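In Defense of Gray Walls
Feven Weldu
May 2, 2022

My neighbor Hamish Lennox came by while I had the drop cloths down in the hall, looked at the open can, and said, "Oh, Feven, not gray." He said it kindly, the way you might speak to someone who had ordered plain toast at a nice restaurant. I have been arguing with him in my head ever since, usually while washing dishes, and I would like to get the whole thing down on paper so I can stop.

I know the case against it. Half the rentals in Tidbridge were painted gray in the same few years, and people are tired of walking into rooms that look like the inside of a filing cabinet. I looked at a few of those places myself before I bought on Craddock Street, and I didn't love them either. They were done fast, one coat, ceiling and trim and all, and the paint had been picked by somebody who would never eat breakfast there. I'd be tired of butter yellow too if it came at me that way.
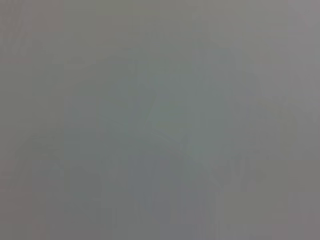 Gray is a hard color to get bored with once you live beside it and give it some time. I painted the back bedroom last November, two coats, and I still catch myself standing in the doorway with the laundry on my hip. People talk as if it were one color, and it hardly ever is. Even a soft blur of it, with nothing you could put a name to, goes a little green toward the middle and a little mauve out at the sides, and there's a pinkish strip down the left that you might miss if you were in a hurry. My bedroom does the same sort of thing all day long. It leans blue before coffee and goes nearly lavender by supper, and I didn't pay extra for any of that.

Hamish's own living room is a deep brick red, and I've spent many happy evenings in it, so please don't take this as a complaint. But the red is always the red. You come in and it greets you like a big friendly dog, and an hour later it's still greeting you. My mother's old quilt would disappear in there. On my wall you can see every patch of it, even the brown ones she was sorry about afterward.

If you're thinking of trying it, my one piece of advice is to buy the sample pot and live with a good big square of it for 7 days before you decide anything. I went through two samples that way. The first looked lovely at the store and like wet cement beside my floorboards. The second was the one, and I've now bought another gallon for the hall, which Hamish will have to walk through every time he comes over to borrow my ladder.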